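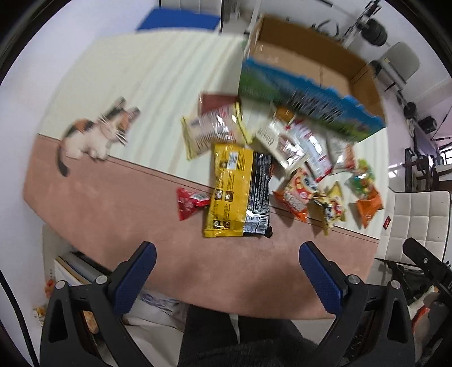 I moved the last of the second-cut bales into the north bay at the end of the month, which closes the hay account for the year, apart from feeding it out. The total was 201 round bales off both cuts. Last year's total is in the old notebook and I don't intend to look it up, as the weather was so different that the comparison would be worthless.

What I want to write down is moisture. I changed how I measure it this season and some of the results surprised me.

Until now I have used a hand probe in the finished bale. Push it in, wait, read it, pull it out, move on. The trouble with a probe is that it reads the hay touching the tip and nothing else. In a bale made from an even windrow that is good enough. In a bale made from the bottom field, where the headland by the ditch never dries at the same rate as the middle, it isn't. I have had two readings from one bale that differed by 6 points, taken an arm's length apart.

So this year I put a pair of contact sensors in the baler chamber, wired to a small display in the cab. The kit is a Zerari, bought second-hand from a contractor the far side of Kerkville who was giving up baling. Fitting took most of a wet afternoon. The pads go on opposite sides of the chamber, and you drill for them, so measure twice. The loom was too short for my tractor and I extended it with a proper sealed connector. Chocolate block and tape will not last a season back there.

Calibration was the slow part. The display has one setting for hay and one for straw, and you are expected to trim it against a known sample. I did this by taking a handful from six places in a test bale, cutting it short, weighing it, drying it in the microwave with a mug of water alongside, and weighing it again until the weight stopped falling. The unit was reading low. I trimmed it up and checked again on the next field, where it was close enough to leave alone.

With that done, the in-cab reading was useful in a way the probe never has been. It moves. Coming off the middle of the bottom field on to the headland I could watch it climb, and I stopped baling there, finished the dry ground, and went back to the headland the next afternoon after another pass with the tedder. In other years I would have baled straight through it and found out in the stack.

A few notes for anyone trying the same.

Start later than you want to. Dew was still showing on the display well after the top of the swath felt dry to the hand. On most days the figure did not settle until gone one o'clock.

Keep the pads clean. A film of sap builds up on them and the reading drifts upwards. I wiped them at every net wrap change and that cured it.

Don't throw out the probe. Moisture at baling is one thing, and what the bale does over the following weeks is another. I still went round the stack with the long thermometer every evening for the first fortnight, then twice a week. One bale went warm. I pulled it out and stood it in the yard on its own until it came back down. It has since been fed to the dry cows, who ate it.

Stacking was the other change. I left a gap of a hand's width between rows and laid the bottom course on old pallets. It costs space. The north bay holds 12 fewer bales this way, and they are now under a sheet behind the workshop, where I expect to lose the outer layer of each.

The baler itself has behaved. The counter stands at 3839, which includes whatever the previous owner did with it. The pickup tines want replacing down the left side and there is play in one of the belt roller bearings. I have ordered tines from Nurkasen and will do the bearing at the same time, with the tailgate up and propped. The Ahn tedder needs a gearbox seal. It needed one last winter as well.

I have not yet decided about preservative. An applicator would let me bale the headland with the rest, but the acid is unpleasant stuff to handle and hard on paint and chains. For one ditch side, a day's wait is cheaper. If next June is as broken as this one was I may think differently.

Forage analysis is due back in November. I'll put the numbers up once I have them, first cut and second cut separately.

Filed under: Hay & Forage, Machinery, Workshop Notes

This site uses cookies to remember your settings and count visits. By carrying on reading you agree to this. Accept | Find out more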